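Remareck Teaching Bench: Frequently Asked Questions

Maintained by Kulsoom Dogar. Last revised Wednesday, May 3, 2023. Complaints to Satish Awasthi, who enjoys them.

Do I need to know how to program?

No. People who can program tend to spend their first morning looking for somewhere to type. You hold the controller, you move, the arm moves, and we keep the recording. If you can work a supermarket self-checkout without summoning help, you are ahead of most of us.

Hand guiding or remote control?

Both are allowed. Hand guiding means taking hold of the arm and walking it through the job, which feels natural and puts your elbow in every camera view. Remote control keeps your elbow out of it and takes longer to learn. For anything involving the scale we ask for remote control, as a person leaning on the table has a way of becoming part of the lesson.

What is the cup task?

Pick up the cup, put it on the scale, let go, back away. Later versions bring in the squeeze bottle, and we will discuss those when you have stopped knocking it over. 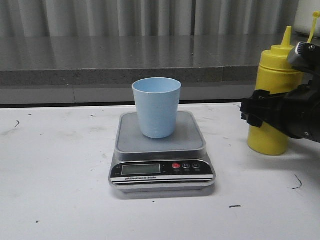
A full set is 20 good runs. Good means one smooth attempt from start to finish, with no long pause in the middle while you think about lunch. The robot learns pauses beautifully. We had a model last June that stopped before every grasp, in perfect imitation of Waqas Kazmi reaching for his tea.

How long does a session last?

Up to 59 minutes, then you stop. Ghazala Rajput has the booking sheet and is not open to persuasion.

I made a mistake halfway through. Should I start again?

It depends on the mistake. If you missed the cup, went back and got it, keep the run and tick "recovered". Those are useful. If you dropped the cup on the floor, press discard and pick it up yourself. If you dropped it and then tried to fetch it with the arm, please see the section on cables.

What about the cables?

Leave slack, and watch where the slack goes. Every joint needs enough spare cable to turn freely, and every bit of spare cable would like to hook itself round something. A loop can hang quite low beside the arm, down near the tabletop, while you are busy looking at the gripper and the cup. Check it before each run and again after any big turn of the wrist. Tape is fine. Knots are not, whatever you were told at Pralholm.

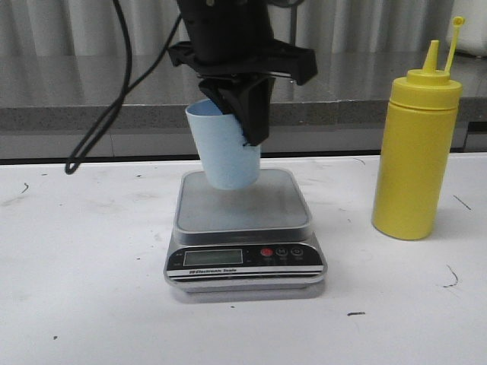 Letting go is where most beginners come unstuck. They take such care over the grasp that they treat the release as a formality, and open the fingers the moment the cup is somewhere over the metal. Look at the angle first: held by one side, a cup can lean to the left while it is still clear of the platform, and it will land the way it leans. Lower it until the base is nearly down, level it, lower again, then open slowly. Nine careful releases are worth more to us than 49 hopeful ones.

Does it matter where on the scale the cup goes?

Anywhere fully on the platform will do. Please vary it. Given a set in which every cup lands on the same spot, the robot will decide that the spot is the point of the exercise.

Can I clean the table?

You may wipe it. The scuffs do not come off. Kulsoom Bangash has tried.

Can I use my own cup?

No. Ask Satish about the Orakzai mug if you have an afternoon free.

Where do my recordings go?

Onto the Jaltside drive, in a folder with your initials and the date. Folders called "new", "new2" and "final" are deleted on Fridays.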